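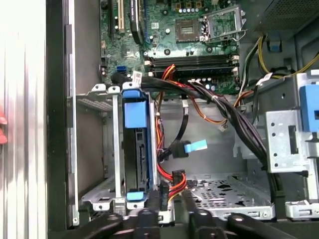 *CPU socket empty, lever up. Drive data cable with the light blue pull tab in the foreground.*

Posted 05/01/2020

The tower came out of the Utance office in Prenditz when the accounts machines were replaced. The processor and cooler had already been taken for another build before I got it, so what I have is a case, a board, a power supply, the drive cages and a lot of wire. I want to run it as a file store. Before ordering a processor I went through the inside and wrote down what goes where.

First job is to get the case flat, side panel off, board facing up. I work with the front panel towards me, which puts the power supply at the far left and the optical bay at the far right. All the notes below use that orientation. If you stand the case upright again, translate accordingly.

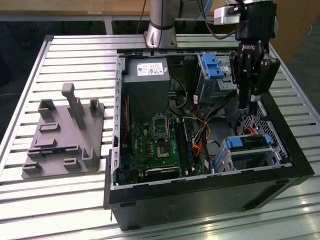
Leave the socket alone until the new part is on the bench. The pins are in the board and they bend at a touch. A bent one can sometimes be straightened with a needle and a magnifier, but I have done it twice and it worked once. If the socket will be open for more than an evening, fit a plastic cover. I paid 2 pounds for one from Fustero, including postage.

The wiring is the slow part. The main bundle leaves the power supply, crosses the middle of the case and passes close to the memory slots before heading for the drives. On a machine of this layout it has to be moved before the memory latches will open fully. I cut no ties at this stage. I lift the bundle, note which way each branch turns, and put it back. 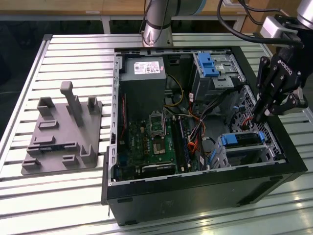
**Dario Bortolotti**
*Hardware technician, writes up repairs here when there is time*

The drive cages have blue plastic latches. On the cases of this type I have handled, you press the latch and slide or pivot the cage, with no screws involved. Old plastic is brittle, so press with the flat of the thumb and keep screwdrivers away from it. Unplug data and power first. A data cable will come out crooked if the cage is moved with it attached, and the plug housing on the drive side is the bit that breaks.

The expansion card sits along the lower edge of the board. It can stay in for everything except a full board removal. For a file store it could come out for good, if the board has its own video output and the new processor supports it. I have not checked this yet.

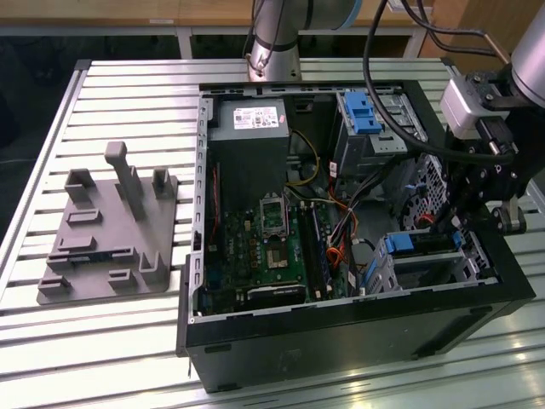 ## Parts and order of work

- Processor: second-hand, from Ekanayake, quoted at 43 pounds with a cooler. Check the board revision against the supported list before paying.
- Thermal paste: old tube, probably dried out. Replace.
- Memory: reseat, then test one module at a time.
- Dust: soft brush on the fan grille, then low-pressure air. Hold the fan blades still.
- Drives: read the health data before trusting either cage with anything.
- Cables: re-tie last, once the machine has been through a full memory test.

My limit for the whole job is 100 pounds. Next entry in June, when the processor should be in.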